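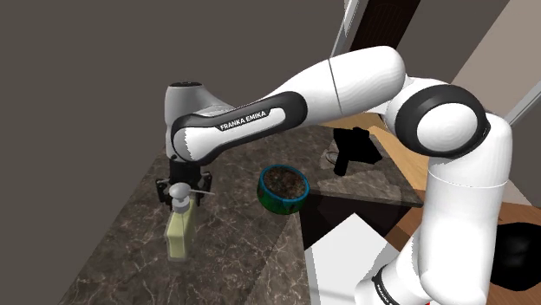
Picking a dark stone counter is the fun part of redoing a kitchen, and keeping it looking good is much easier than people fear! I've lived with dark marble for 3 years now and I still run my hand over it every morning. The one thing to know before you start is that marble and acid don't get along. Lemon juice, vinegar, wine and tomato sauce all eat into the polish and leave dull spots called etches. A dark marble countertop like this one will show an etch as a pale, cloudy patch, so a good routine pays off more than it would on a white slab.

What you need

A spray bottle, plain dish soap, two soft microfiber cloths, a penetrating stone sealer, and marble polishing powder for the odd accident. Skip anything that says "bathroom" or "descaler" on the label.

Step 1: Daily wipe

Put two or three drops of dish soap in the spray bottle and fill it with warm water. Mist the counter, wipe with the first cloth, then wipe again with plain water. Dry with the second cloth. Please don't skip the drying! Hard water leaves rings, and on a dark slab they jump right out at you. If you see streaks, you used too much soap (I did this for months).

Step 2: The water test

Drip a spoonful of water near the sink and leave it for 8 minutes. Wipe it off. If the stone underneath has gone darker, it's drinking the water in and wants sealer. If it looks the same as before, leave it alone and test again in September or whenever you do your fall cleaning.

Step 3: Sealing

Clean the counter the night before and let it dry until morning. Open a window. Work in patches as wide as your arm can comfortably reach, spread the sealer thin with a cloth, and wait as long as the bottle tells you to. Then buff off every bit that hasn't soaked in. Dried sealer turns to a gray haze that is a real pain to remove. Keep the counter dry for a full day after.

Remember that sealer slows down stains. It does nothing against etching, so you still need a cutting board under those limes.

Step 4: Fixing a small etch

For a polished finish, sprinkle on a little polishing powder, add a few drops of water, and rub in small circles with a damp cloth. Check after a minute, then keep going if the shine isn't back. It's so satisfying when it comes up! Try a hidden corner first. Honed marble has a flatter look, and this powder will leave a glossy spot on it, so ask a stone shop instead.

Oil stains

Mix baking soda and water into a thick paste, spread it over the stain, cover with plastic wrap and tape down the edges. Leave it for a day, lift it off and rinse. Old stains may take 2 or 3 rounds.

Thanks to Jessie Mowat for the plastic wrap tip.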